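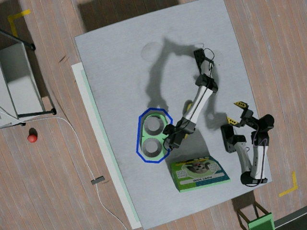 Chapter 3
Two Arms, One Job

What You Will Do in This Chapter

By the last page, your team will have two robot arms sharing one table and finishing one small household chore together. You will start in simulation, where a crash costs nothing but a restart, and you will move to the lab bench only when your program runs cleanly from start to finish.

New words: workspace, base, end effector, gripper, handoff, keep-out zone, trial

Breakfast for a Puppy

Feeding a puppy sounds like the easiest job in the house. You grab the box, you tip it, the food lands in the bowl, and the puppy does the rest. You have probably done it half asleep. Now try to write down every single thing your hands did, in order, so that somebody who has never seen a box could copy you. Where did your fingers go first? How hard did you squeeze? What was your other hand doing while you poured?

That last question is the one we love most, and it is the reason this chapter exists. Most people pour with one hand and do something useful with the other. They steady the bowl, or hold the flap of the box open, or keep the dog's nose out of the way (good luck with that). We hardly notice that second hand until we have to program it!

The chore you will work on uses a double-bowl feeder, a box of puppy food and two arms. Before you write a line of code, look hard at the table. The feeder has two round bowls one above the other in one long green tray, so "put the food in the bowl" is already a fuzzy instruction. Which bowl? The box is lying down, and its printing may be upside down from where you sit. A person reads PUPPY FOOD either way up without much trouble. Your program has to know which end is which before it picks the box up, or the pour will go wrong at the far end of the move.

Who Goes Where

Every arm has a workspace, the set of all the places its gripper can reach. With one arm, you only ask whether the object is inside it. With two arms, the workspaces overlap, and the overlap is where all the fun and nearly all the bumps happen. One arm can be hanging over the feeder while the other is folded up with its fingers open, waiting. If the second one sets off too early, the two will want the same patch of air.

Teams handle this in different ways. Some give each arm its own half of the table and allow a handoff only along the middle. Some let one arm move while the other holds still, which is slow but wonderfully easy to debug. A few brave teams let both move at once and draw a keep-out zone that travels along with each wrist. Start with taking turns. You can always speed up later.

From the Sirnumden Robotics Club

Katherine Puma was a sophomore when her team entered the home-helper event at the Cabrera Student Robotics Meet. The team named its program Clivia, after the plant on the classroom windowsill. They began in January, and by the end of the season their notebook listed 1,931 simulated trials.

"Our first version fed the table," she says. "We had the pour angle right and the bowl wrong, every time. Then we fixed the bowl, and the arms started hitting elbows. I went home and watched my brother feed our dog, and he moved his left hand away before his right hand came in. So we added one line that told the first arm to back off, and I think I screamed when it worked."

Read that again and notice where the fix came from. It came from watching someone do the chore. Keep your notebook with you at home this week.

Before You Begin

Work in teams of 3. One person drives, one person watches the arms, and one person writes. Trade jobs after each set of 30 trials so that everyone gets a turn at all of them.

Open the Prila workspace you saved at the end of Chapter 2 and load the two-arm table. Turn the view until you are looking straight down, then sketch what you find in your notebook. Mark both bases, the feeder and the box. Shade the area you think each arm can reach – a guess is fine for now, and you will check it in Section 3.1.

Then talk through these with your team:

Which arm should pick up the box, and why that one?

Where should the other arm wait?

What should happen if the box slips partway through the pour?

Your trial log has room for 200 entries. Write down the failed ones too, with a few words on what went wrong. You will need them for the chapter project.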